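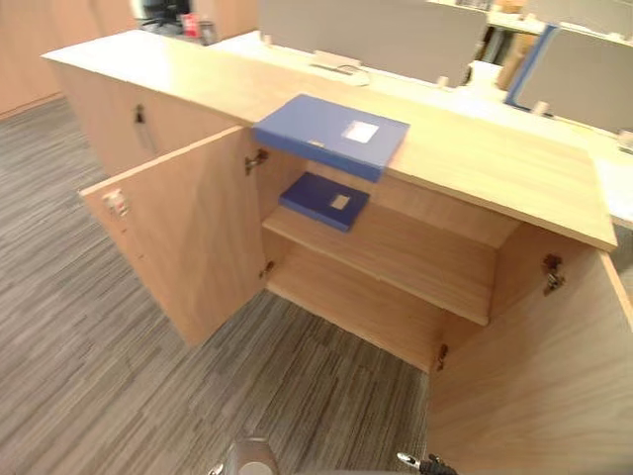

Mirine Office Filing Assistant

Mirine is a two-armed robot for putting away and fetching file boxes in ordinary offices. It is made by Fovex and sold with installation, staff training and a service contract. It works with standard hinged-door cabinets, so in most offices the furniture can stay as it is.

What it does

Mirine opens low cabinets, takes file boxes in and out, places them on a shelf or on the cabinet top, and closes the doors again. It works from a list of requests. Staff enter the number on the box label at their own desk and choose where the box should go. The robot keeps a record of each move, with the time and the shelf, and that record can be printed or saved as a spreadsheet.

It handles one box at a time using both grippers. It will not carry a box that is open, and it will not take a box from a person's hands. If a box is on the floor, a member of staff has to lift it onto a surface first.

What it does not do

Mirine does not read, sort or scan papers. It does not decide what is kept and what is destroyed. It has no access to the contents of a box and the cameras are set to look for labels, edges, handles and people. Locked cabinets must be unlocked by a key holder before the job is started.

What changes for staff

Most of the questions we get before an order are from the people who do the filing now, so this part of the page has been made longer than it was.

The kneeling and bending is what goes first. Low cabinets are awkward, and the bottom compartment is worse than the shelf. In the first office to use Mirine, at Draltport, the records team moved 524 boxes during their December clear-out with the robot doing the low shelves and staff doing the checking. No posts were removed. Two people who had spent most of their week on filing now spend it on requests from other departments, which used to wait.

Some work is added. Labels have to be kept in the same place on every lid, and old handwritten ones need replacing. Cabinet doors need room to open all the way, which means bins and bags can't be left in front of them. Somebody has to look at the list of missed jobs at the end of the day and put them right. At Draltport this takes one person 14 minutes on a normal afternoon.

Emília Holub, records supervisor at Draltport, wrote this for us after the first quarter:

"It is slower than I am. I could empty a cabinet before it has finished one. But it carries on while I'm on the phone, and my back is better for it. What I would tell another office is to agree early who is in charge of it each day. We didn't do that, and for the first month everyone thought it was someone else."

Working near people

Mirine is meant for rooms where people are at work. It slows down when someone comes near and stops if they reach into the cabinet. There is a stop button on each side of the base and another on the desk unit. After a stop it stays still until a trained user presses resume. It does not start again by itself.

We ask every site to train at least four people. The course lasts 2 days and is held at your own office, using your own cabinets. Everyone else in the room is given a short talk on where to stand and how to stop the robot.

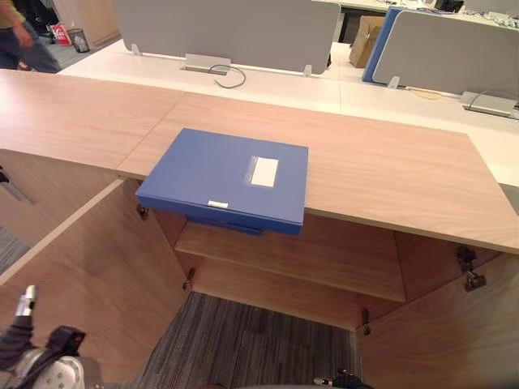

Can the robot put a box down on top of a cabinet while the doors below are open?

It can, as long as the top is flat and clear enough to take the box. The doors may be open or shut. You can set the job to end with the box on top for someone to collect, or to go on and put it away on the shelf inside.

Suitable furniture

Wooden or metal cabinets with one or two hinged doors. Sliding and roller doors are not supported at present. Shelves should be fixed or firmly clipped in. Short-pile carpet, vinyl and wood floors are all fine. Loose rugs should be taken up along the route.

Plastic file boxes with a rigid lid work best. Soft card wallets and ring binders need the Jakab gripper pads, sold separately, and even then we suggest a trial with your own stock before ordering.

What is in the delivery

Mirine robot with two arms and grippers
Desk unit with stop button
Charging base and cable
4 sheets of blank labels
User guide and wall card
First year of service

Service and support

A service visit is made twice a year. The gripper pads wear and are changed at each visit. For faults between visits, call the support line and have the job record open in front of you. Mitra Ghorbani runs the site support desk and can arrange a visit to look at your cabinets before you order. There is no charge for this.

Prices depend on the number of rooms and the length of the service contract. Please ask for a written quote.

Page last updated 20 August 2018

Related items

Jakab gripper pads, pair
Replacement labels for file boxes
Spare desk unit with stop button
Mirine extra user training, one day
Charging base for a second room

Sign up to the Fovex newsletter for product updates and training dates. You can unsubscribe at any time.

This site uses cookies to remember your settings and count visits. By continuing to use the site you agree to this. Accept | Cookie settings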